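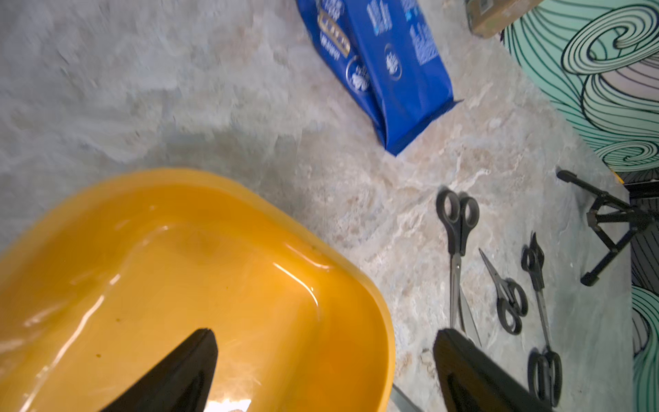
The yellow tub and the scissors, from the wrist camera.

Posted in: Student Projects > Year 2 > Kit and Costs
Print this page | E-mail this page

Project report: what should we buy for the sorting bench?
2024-10-15

So my half of the Bekcombe project was the money half. The others got to do the gripping and the code, and I got a spreadsheet and a budget of 600 pounds to cover everything we need from January onwards. I moaned a bit when we drew for jobs, but I ended up quite liking it!

The bench task is simple to say. The arm picks household bits off a worktop and puts them in a tub. Scissors are the nasty ones, being thin and flat, with most of the metal lying right against the surface. We put out three pairs with black handles, all different shapes, next to the big yellow-orange tub, and I sat with the wrist camera feed for an afternoon writing down anything that looked like it might cost us money.

First thing on my list was lighting. The tub is shiny inside and you get bright white patches all down the walls. I'd put down a pair of soft light panels from Mollico before I thought to ask whether a matt tub would do the same job. It might, and a tub is a lot cheaper than two panels, so the tub is in the plan and the panels have gone on the "maybe" page. (If we do swap it I'd like to keep a strong colour, as the worktop is mottled grey and beige and I can see us losing a grey tub against it.)

Second was fingers. The two we have on now aren't the same shape, one is tapered and pointy and the other is broader and flat. For scissors I wanted a price on a matched pointed set and a matched flat set. Huanca sell them at 66 pounds a set, and I've budgeted for both, plus a bit for pads. I did look at Woltau as well, who do a whole new gripper with swappable tips. Lovely thing, but it would have eaten most of the money and left us nothing for spares, and I've learnt from last year that you want spares.

Third, and this one is dull, was the worktop. That stone-like pattern has veins running through it and it's busy to look at. A plain mat costs next to nothing. I had a small argument with the team over it, because they'd rather the arm learned to cope with a messy background, and fair enough, real kitchens aren't plain. We agreed to buy the mat and use it for half the runs, so we can compare.

What I got wrong: delivery. I left it off the first draft completely and had to go back through every line. I also forgot that things wear out, so the second draft has a row for replacement pads each term. With all that in, and the light panels out, we're under budget with a little kept back for breakages.

Still to do before the order goes in: measure the reach to the far side of the tub, get a written quote from Huanca, and find out if the college can claim the VAT back. I've asked twice about that last one.

2 comments | 2 shares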